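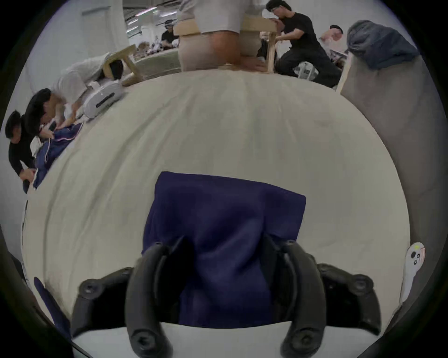
Danladi Shelf is a small set of reader notes on fantasy series, put together so you can work out where to start and which book to read next! It covers 207 books in 16 series, with 2,169 short notes, all free of big spoilers. The Serndale trilogy has by far the most, and I loved going back through it.

Files

books.csv – title, series, reading order
notes.csv – one note per row, with a spoiler level from 0 to 7

Anything above level 2 is left out of this release. Novellas are listed where they fall in the story, so check the order column if you prefer publication order. More Roddale notes are coming in May.

Kelechi Lawal, April 30, 2025

7 comments · 16 shares

We use cookies to remember your settings. Accept | Manage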